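Jedlow Benchtop Water Filter
Set-up guide, section 2: First fit and flush

Covers the single and twin cartridge models. If yours came with the Pliria tap adaptor already on the hose, skip step 3.

Before you start

Read the whole section once. Takes 20 minutes if the tap thread is clean, longer if it isn't.

Cold tap only. Hot water wrecks the cartridge and the warranty won't cover it.

You need: filter housing, cartridge (still sealed), hose, adaptor, rubber washer, an old towel, a bowl or bucket. No tools. Don't use a wrench on the collar, hand tight is plenty.

Fitting the hose

1. Unscrew the aerator from the end of your tap. Turn clockwise looking down from above. If it's stuck, wrap a cloth round it and try again. Lime build-up is the usual culprit. Soak in white vinegar overnight if you have to.

2. Wipe the thread. Check the old washer hasn't stayed up inside the tap. Very common, causes most of the leaks we get calls about.

3. Drop the new washer into the adaptor, flat side down. Screw adaptor onto tap. Straight, not cross-threaded. If it binds in the first turn back it off and start agian.

4. Push the hose onto the adaptor spigot until it clicks. Tug it. Shouldn't move.

CAUTION: Do not fit to a pull-out spray tap. The hose inside those taps isn't made to hold pressure while the outlet is shut. Use the under-sink kit instead (see section 6).

Fitting the cartridge

5. Wash your hands. Open the cartridge bag at the notched end and leave the bag on the bottom half so you're not touching the ends.

6. Take the lid off the housing. Quarter turn to the left, lift.

7. Cartridge goes in with the arrow pointing up. Press down till it seats. Twin model, do the sediment one first (blue end cap), then the carbon.

8. Check the O-ring is sitting in its groove all the way round. Smear of the silicone grease from the sachet. Not cooking oil, not petroleum jelly, both make the rubber swell.

9. Lid back on. Line up the two marks.

Note: Ferraro cartridges fit the housing but the end caps are a touch shorter. Use the spacer ring. Dretico ones don't fit at all, whatever the shop says.

First flush

10. Put the towel under the housing. Outlet spout into your bowl or over the sink.

11. Turn the cold tap on a little, then pull the diverter knob out. Air will spit and cough through the spout. Normal. Give it a minute before opening the tap any further. 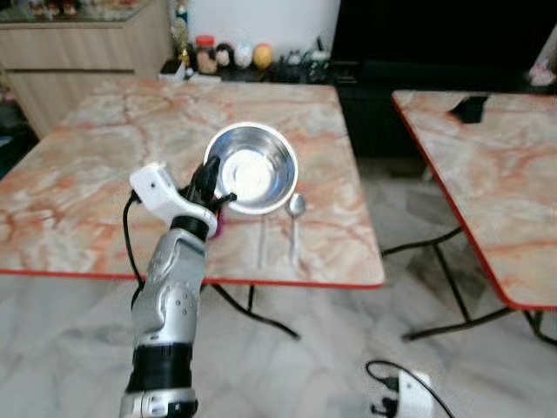
12. Water will come through grey or black to begin with. That's carbon dust. Harmless but it stains grout, so wipe up any splashes. Fine for the garden or pot plants.

13. Keep running at half flow for 6 minutes. Turn off, wait 2 minutes, run again till clear.

14. While it's running feel round the lid and both hose ends with a dry finger. Any damp, stop and see below.

15. Push the diverter back in. Write the date on the sticker and put it on the side of the housing. You'll forget otherwise.

CAUTION: Don't drink the flush water or use it for the kettle, baby bottles or fish tanks.

If it leaks

At the tap: washer missing, doubled up or upside down. Go back to step 2.

At the lid: O-ring pinched or dry. Turn the tap off, pull the diverter to let the pressure out, then open. Never open the lid with the tap running.

At the spout after shut-off: a few drips for a minute or so is just the housing draining. Steady dripping means grit in the diverter. Work the knob in and out a few times with the water on.

Slow flow: check for a kinked hose behind the tap first. Then the cartridge. If you're on tank water the sediment cartridge may clog well before its due date, keep a spare.

Going away

Empty the housing if it'll sit for longer than a fortnight. Cartridge in a clean zip bag in the fridge, not the freezer. Repeat steps 10 to 14 when you're back, even if the water looks clear.

Replacement parts

Lid O-ring and washer come as a pair, part 235. Quote your model colour when ordering, the grey lid takes a differnt ring. Spacer ring is sold separately. Parts queries to Kosmas Sfakianakis at the Jedlow service desk, include a photo of the label under the base.

Section revised 14 Jun 2024. Replaces the February sheet, which had the cartridge arrow the wrong way up.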